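Brushes in a Clear Box — Gallery

Posted by Rin Sugiyama, July 27, 2022

I like small organizers very much. On my own dresser the makeup brushes were always lying between the cotton pads and the hair pins, and every morning I looked for the same one. For this gallery I chose the subject of a clear plastic organizer and the brushes that stand in it.

The pictures were made at one table. Please look at them slowly.

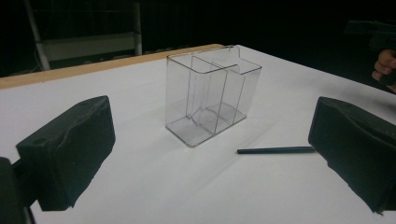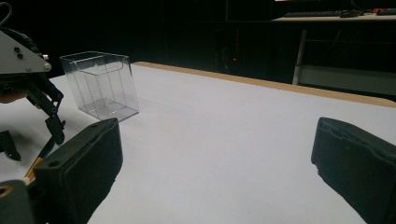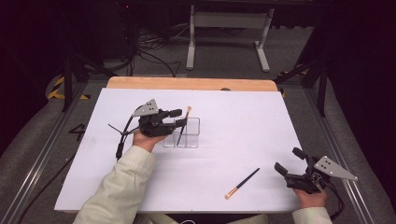
Clear plastic on a white top. In the third picture, one brush stands in the organizer and another lies on the board.

Why clear plastic

For many years I used a ceramic cup from my grandmother's kitchen. It was pretty, but I could not see what was at the bottom. Old sharpeners, a dried lip pencil and a lot of powder were living there. With clear plastic you see the powder at once, and so you wash it.

There is one weak point. Clear plastic shows every fingerprint and every small scratch. I wipe mine with a soft cloth for eyeglasses and a little warm water with dish soap. Please do not use a kitchen sponge with a rough side. I did this one time with my first organizer, and it became cloudy on two walls. It is now in the bathroom, where it holds toothpaste.

Which way up

I am often asked if the bristles should point up or down. For dry brushes I put them up, so the hair keeps its shape and does not press against the base. A wet brush is a different case. If water runs down into the ferrule (the metal part between the hair and the handle), the glue becomes weak after some time and the hair starts to fall. I lay my washed brushes flat on a towel, with the heads a little over the edge of the table, and they stay there until the next morning. Only then do they go back in the box.

My teacher Genji Maruyama, who taught me to wash brushes at his small Saturday class, dries them hanging with the hair down. His way is better than mine, I think, but I do not have a place for the hanger.

How to divide the compartments

It depends on how many brushes you own. I have more than I need, so I divide by the part of the face:

Powder and cheek brushes together, because they are thick and hold each other up.
Eye brushes in their own compartment, never with the powder ones.
Pencils and eyebrow tools.
One compartment left free. In mine there is usually a comb, but it is good to have a place for the brush you used today and did not wash yet.

If a thin brush leans too much, you can fill the compartment to one third with glass beads or clean rice. Beads are easier to wash. Rice is cheaper, but change it every month, and do not use it in a damp bathroom.

The size

Measure the longest brush before you buy. My longest is 180 mm from end to end, and in a low box it fell over each time I touched the dresser. A box with walls near to half the length of the brush is comfortable. If the walls are much higher, the short eye brushes disappear inside and you must pull them out with two fingers, and the hair becomes bent.

The width is also important if you keep the box on a shelf. I cut a piece of paper in the size of the base and left it on my shelf for two days. On the second day I knew that it was in the way of the mirror, and I chose a smaller box.

The price

You do not need to spend a lot. My present organizer is from Jukwood and was 2,000 yen. The glass beads were 400 yen for a bag, and I used less than half of it. A friend gave me a Trira box with a lid, also very nice for travel, but with the lid closed the long brushes do not fit — I keep nail polish in it now.

Next gallery

In August I will show the drawer under my dresser, which is still in a terrible condition. If you have a question about washing brushes with natural hair, please write to me before then and I will try to answer on the same page. Photos of your own shelves are also welcome. Please write your name and the city, and tell me if I may show them here.

Rin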